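租的小厂房夏天太热,彩钢瓦屋顶怎么降温划算?

发帖人:铁皮屋下的老周
去年冬天搬的新厂房,单层,白色彩钢瓦顶,700平。冬天没觉得什么,上周外面刚三十出头,下午两点屋里已经待不住人了。房东不出钱,租期还剩5年,预算3000块以内最好,超一点也能商量。目前想到的有三个:屋顶刷隔热漆、屋顶喷淋、装负压风机。有做过的说说实际效果,卖货的别来。

2楼 hanjie_08
3000块700平,隔热漆就不用想了,光材料都不够,便宜的那种刷上去一年就发灰,灰了就没什么反射了。

3楼 南门修配
喷淋。我们屋顶铺的PE管,隔两米一个雾化喷头,水泵用的Hodlow的小自吸泵,开十几分钟停十几分钟。屋面温度降得很明显,人在下面不烤头了。缺点是费水,水质硬的话喷头一个月要拆下来泡一次醋。

4楼 铁皮屋下的老周
回3楼:屋顶漏不漏?我这边有几处打钉的地方看着锈了。

5楼 南门修配
漏。先把钉子头补了再喷。丁基胶带贴一圈,外面再刷一层Flulex的防水胶,我补完到现在两个雨季没漏过。不要用玻璃胶,太阳晒几个月就翘边。

6楼 lixiaofan
不同意喷淋。彩钢瓦老是一冷一热,又一直有水,锈得更快。租的房子到期房东让你赔屋顶你怎么办?我们隔壁就为这个扯过皮。要我说先做通风,屋里热气排不出去,上面再怎么浇都是闷的。

7楼 南门修配
白顶是镀铝锌的,哪有那么容易锈。积水的地方才锈,有坡度就没事。

8楼 lixiaofan
镀层再好,切口和钉孔也是裸的。他自己都说钉子已经锈了。

9楼 Edgardo Mercado
我在Gatchalian那边管过仓库,中文写得不好,请见谅。我们的做法是屋脊开通风口,下面两侧墙低处开进风。热空气自己往上走,不用电。但是要开屋顶,租的房子需要房东书面同意。如果不能开,就在山墙高处装风机往外抽,对面墙低处留进风口。进风口面积要比风机大,很多人这里做错,风机开着,门窗关着,只有噪音。

10楼 铁皮屋下的老周
房东刚回电话,屋顶不让开洞,山墙可以,退租的时候封回去就行。那喷淋先放一放,看风机。

11楼 hanjie_08
风机选大直径低转速的,电费省,也没那么吵。别买那种小的轴流扇装一排,我们办公室的人投诉了半年,最后全拆了。

12楼 阿启2号
我们是在顶下面拉了一层铝箔气泡膜,钢丝绷着,离瓦面留十几公分。材料不贵,自己人花两个周末拉的。下午能好受不少,就是屋里暗了,采光带的位置要空出来。消防那边要问清楚,买的时候要阻燃报告,没有报告的别买。

13楼 lixiaofan
气泡膜我也见过,接缝的胶带第二年全掉,一条一条挂下来。

14楼 阿启2号
胶带掉是因为贴的时候膜上有灰。我们用的铝箔胶带加骑缝钉,三年了掉过一处。

15楼 铁皮屋下的老周
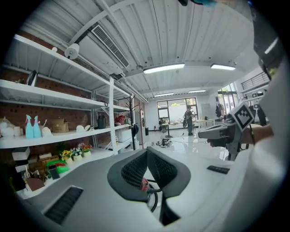 山墙只能装一面的话,风机装在哪一面?
装在夏天主导风的下风那一面,进风口开在上风面的低处。装反了等于顶着风往外吹,风量要打很大折扣。

16楼 南门修配
位置是对的。补一句,风机外面的百叶要买重锤式或者推开式的,停机能自己关上,不然下雨往里飘。

17楼 hanjie_08
工位上再配几台移动的冷风机,风直接对着人吹。我们用的Stendow那种带水箱的,干燥的天气好用,梅雨季节别开,越吹越潮,铁件容易起锈。

18楼 lixiaofan
冷风机加负压风机可以一起开,单独关着门开冷风机不行,湿气没地方去。

19楼 铁皮屋下的老周
定了,山墙两台大风机,低处两扇旧窗改百叶进风,工位先买一台冷风机试。铝箔膜等报价,看有没有阻燃报告再说。喷淋今年不做,锈钉子先按5楼说的补。

20楼 南门修配
补钉子挑早上干活,中午瓦面烫得蹲不住。踩有檩条的地方,别踩采光板。

21楼 阿启2号
膜的报价出来发一下,我也想知道现在什么价。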